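December, 6:40 a.m.

Water hardness again. The kettle at the Lotholm flat needed descaling for the second time this month, so I read the meter before doing anything else. Flow was normal. The softener had not regenerated overnight, although the timer was set for 2 a.m. and the display showed the correct hour. Salt level fine, brine line clear, no error code.

Pulled the valve head cover and found the drive gear had slipped a tooth. Reseated it, ran a manual cycle, and listened for the drain. It drained. The Magsi manual gives the resin bed a capacity of up to 2,000 liters between cycles at our setting, and the meter was well past that. This explains the scale on the shower head too.
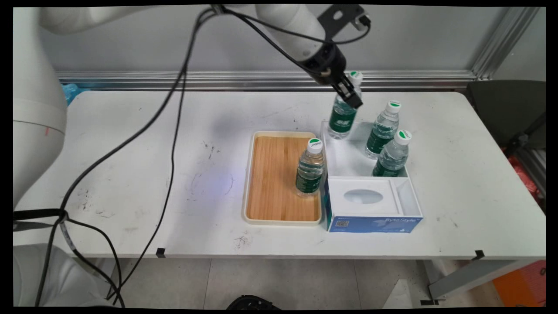 How long should the tap run after a manual cycle before the water is used for tea?

Two minutes at full flow, cold side only, then taste for salt. If any salt remains, run it again and check the rinse stage.

No salt today. Strip test on the kitchen tap came out soft, same color block as in the fall. The bathroom tap read one block harder, probably old water sitting in the branch line. Will repeat tonight.

Ordered a replacement gear from Lorar. The Citden depot has the part but wants 40 for delivery, more than the gear costs. I can pick it up on the way back from the dentist.

Evening: bathroom tap now matches the kitchen. Timer moved to 3 a.m. so I can hear whether it starts. Kettle still to do. Out of citric acid.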